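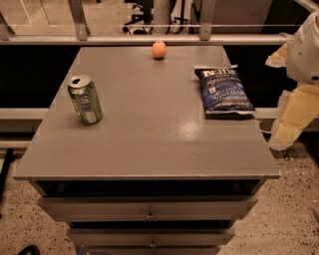
Respraying steel drawer cabinets -- what actually sticks to the old finish?

Stanholm Workshop Boards > Furniture and Fittings > Metal Finishing
Filed under: steel, paint, prep

prys_prothero
Six steel drawer units to repaint, all out of the old Gough offices. The factory coat is grey, sound on the sides, worn through at the handles. I intend to key it with 320 grit, degrease, and spray a two-pack satin straight over the top. Is there any case for stripping to bare metal? Budget is 300 for materials, and I already have the gun and compressor.

b_gethin
If the existing coat is powder, don't strip it. Chemical stripper on powder coat is slow and leaves residue in the folded seams, where it will lift your new paint a month later. Key it, wipe with panel wipe, two light coats. Check what it is first: cellulose thinners on a rag, held against a hidden area for a minute. Old stove enamel will hardly mark. Air-drying paint softens at once.

KLozano
Disagree on going straight over. Any spot where you break through to steel needs an etch primer or an epoxy, otherwise the edge of the patch shows and then it rusts. On drawer units you will break through on every corner, however careful you are. Prime the lot and be done with it.

b_gethin
Spot prime the corners. Priming the whole unit adds film thickness, and on drawer fronts that matters. The gap on most of these is a millimetre or so each side. Two coats of primer plus two of colour on both faces and the drawers bind.

prys_prothero
Thinners test done on the back panel of one unit. Slight dulling after a minute, no softening. I take that as stoved or powder. The gap at the drawer fronts is tight at the top, under the lip, so Beca's point about thickness stands.

Eimear_OR
Take the tops separately from the rest. Sides and fronts get looked at, tops get used. Mine is where everyone puts down a drink, and satin two-pack went into rings within the year. I redid it in gloss and it has been fine.

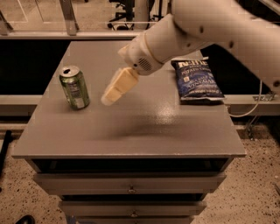 The other thing with gloss is that every dent shows under a strip light, so fill before you prime and block it flat with something longer than your hand. 119 out of the packet is too much hardener for a top that size, by the way, if you are using the Grokgate filler. Weigh it.

vichien_o
119 what? Grams?

Eimear_OR
Grams, sorry. The ratio is on the tin, 50 parts filler to one of hardener by weight. The sachet is meant for the large tin.

KLozano
I would question gloss on a work surface. It scratches and the scratches are visible from across the room. The rings Eimear had sound like undercured paint. Two-pack needs a full week at room temperature before anything stands on it, longer in an unheated shed. Which finish you choose has very little to do with it.

Eimear_OR
It had ten days in a heated room. It was the matting agent. Lower sheen means a rougher surface, and a rougher surface holds dirt.

vichien_o
Both can be true. For what it is worth, I wet flatted a gloss top with 600 after a fortnight and left it like that. It hides scratches and wipes clean.

b_gethin
Prys, whatever you choose, take the runners off first. Overspray on the bearings is a nuisance to shift. And if you are spraying two-pack, use an air-fed mask. A cartridge mask is not enough for isocyanates.

prys_prothero
Air-fed mask is on loan from Wednesday. Plan is now: runners off, key, spot prime corners in epoxy, satin on carcass and fronts, gloss on the tops only. One unit first, then the other five if the drawers still close.

KLozano
I still say prime the lot, but let us know how the corners look in June.

Contact the moderators | Forum rules | Copyright Stanholm Workshop Boards | Back to top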